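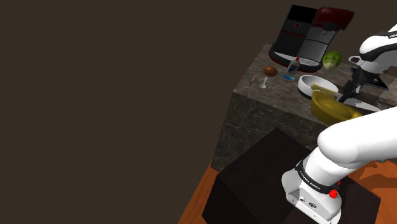
Coffee machine on the counter, with the white arm in front.

Subject: Re: [homecare-talk] paid travel time between clients?

Hi all,

Jumping in on this one as I've been doing home care out of the Durdale office for a while now and have been through two different ways of paying for the driving. Quoting the bit I'm answering:

> We're a small agency covering Biltham and the farms out past it.
> Right now we pay a flat amount per visit and nothing for the
> drive. Two aides have left this spring and both mentioned gas
> money on the way out. Does anyone pay for travel by the mile, by
> the hour, or both? And how do you keep track of it without
> making everybody fill in yet another form?

We get both, and I would not go back! When I started it was mileage only, and on paper it looked fair enough. But miles don't tell you much out here. I have one run that is 26 miles of open highway and I'm there before my coffee is cool enough to drink, and another that's barely across town but takes forever with the school traffic and the railroad crossing. Same aide, same car, and the short one used to pay me next to nothing for sitting at the gates.

Now the clock runs from the time I leave one client's door until I get to the next, at our regular hourly rate, and mileage goes on top of that. The drive from home to the first client doesn't count and neither does the one home at night (there was some grumbling about that, me included). If there's a long gap in the middle of the day you get paid for what the drive should take and the rest is your own time. I mostly spend it in the library parking lot with a sandwich.

As for the forms, we clock in and out of visits in Plolix on our phones, and the office works out the travel from the gaps. It loses signal in the valley, so I still keep a little notebook in the glove box and check it against my pay stub. I've caught a couple of mistakes that way, and they fixed them without any fuss. If you're already using something for visit times, ask whether it can do this before you buy anything new.

What it costs the agency I can't tell you exactly. Our manager said at the March meeting that they put almost $2,000 into the change up front, mostly for setup and redoing the schedules. Redoing the schedules was the good part if you ask me! Once they were paying for the driving they suddenly noticed I was crossing the county and back before lunch, and now my mornings are all on the Ibarra side.

One question back to you: do your aides get anything when a client cancels and they're already on the road? We're still arguing about that one over here and I'd love to hear how other people handle it.

Back to my laundry,
an aide in Durdale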